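Threads > Local > Health

Search posts, people, tags

Tegan Pomare
25 Mar 2018

ok so the county health board meeting on the measles clinics ran long. notes while I still remember. thread

First thing. Free MMR clinics are going ahead at the McPhee Street hall, 3 evenings, doors at 5. No appointment. Bring a shot record if you have one, come anyway if you don't

Marama Gilchrist (county immunization lead) gave the numbers. 232 kids in the district with no record of a second dose. That's school enrollment only, doesnt count homeschool or anyone under five

12 replies · 41 shares

She was pretty careful to say "no record" isn't the same as "no shot." Lots of families moved here from out of state and the paperwork never followed. So a chunk of that 232 might be fine. They don't know how big a chunk

No confirmed cases in the county as of tonight. Two people tested last week, both negative. Somebody in the back row asked three times and got the same answer three times

Doses: 400 ordered, all arrived, in the fridge at the Gavia clinic. If they run out, second order takes a week or so. Adults can get one too but kids go first on the opening night
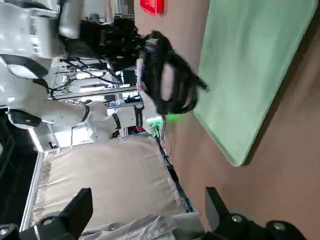
Cost question. Free at the hall, no insurance card needed. At your own doctor you may still get billed for the visit even if the shot is covered. Gilchrist said call and ask before you go. Wish that was on the flyer, it isnt

Speaking of the flyer. English and Spanish only right now. Yae Furukawa from the school nurses asked for Tagalog and Vietnamese, was told "we're looking at it." She said they were looking at it in December too. Bit of a silence after that

School letters go out next week. If your kid is on the no record list you get a letter, NOT a phone call. If someone calls asking for your social security number for a vaccine thing hang up

Exclusion rule, bc people keep asking me. If there's a case at a school, kids without proof of the shots can be kept home up to 21 days from last exposure. Board didn't vote on this, its already policy. Clem Whitelaw wanted it shortened, no one seconded

Ataahua Whitelaw (yes related, no they did not agree) spoke for the parents group. Her ask was one Saturday morning clinic for people on late shifts. Board said staffing. She said she'd take a Sunday. Goes on next month's agenda

18 replies · 67 shares

Pregnant or immune system stuff: do not just walk in, talk to your doctor first. MMR is a live vaccine. They said this twice so I'm putting it here

Parking at McPhee is bad. Lot behind the hall is staff only those nights, use the street or the church side. Bus stops right out front til 8

Didn't get to: mosquito spraying, the restaurant inspection backlog, the water fountain at the rec center. All pushed. Third month for the fountain

Correction to post 2, doors are 5:30 not 5. Line can start at 5. sorry

Someone asked if babies can come. Regular first dose is 12 months and up. Younger than that and traveling overseas, ask your pediatrician, the hall won't do it

Minutes should be up on the county site in a few days, will link when they are. Going to eat something

9 replies · 23 shares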